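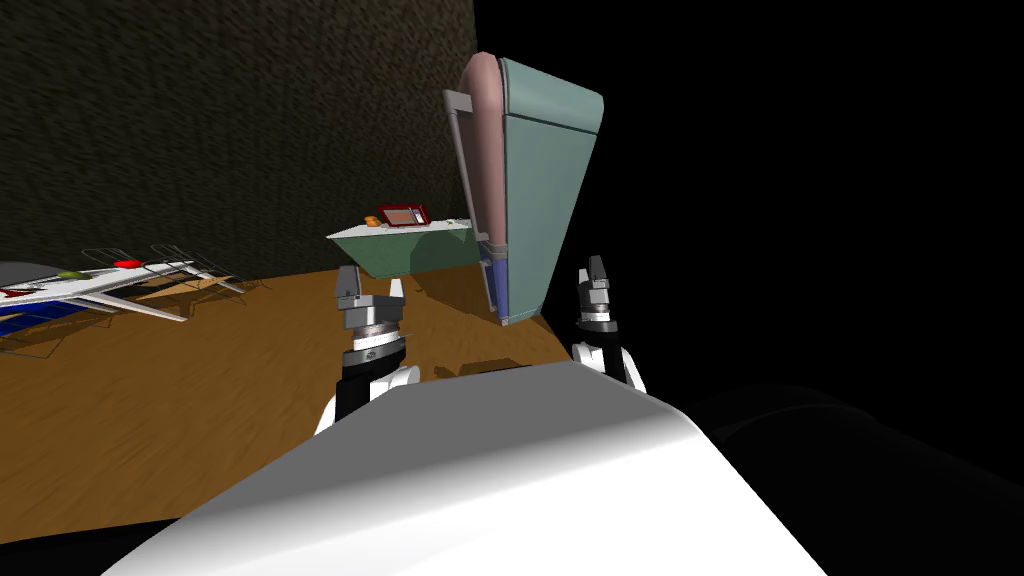
*Both arms up in the simulated kitchen, fridge straight ahead.*

## Pricing a two-arm setup before you buy

I do my shopping in simulation first, and it has saved me from some dumb purchases (ask me about the Dondik rail sometime!). My steps:

1. **Pick one chore.** Mine is opening a fridge by its handle. Load a kitchen and put the robot where you'd really park it.
2. **Run it with one arm, then two.** I do 300 tries each way. If one arm keeps up, you just cut your biggest line item.
3. **Start with plain two-finger grippers.** Our quote from Rirkon was $1,089 apiece, so two arms means $2,178 before cables. Fancy hands can wait.
4. **Write down the stuff that isn't a robot.** Mounts, a spare set of fingers, shipping. Mirjam Zaugg talked me into a $2,000 cushion and I've dipped into it twice already.
5. **Ask about lead times.** Our mounts took 66 days, so order those first if you want to be running by November.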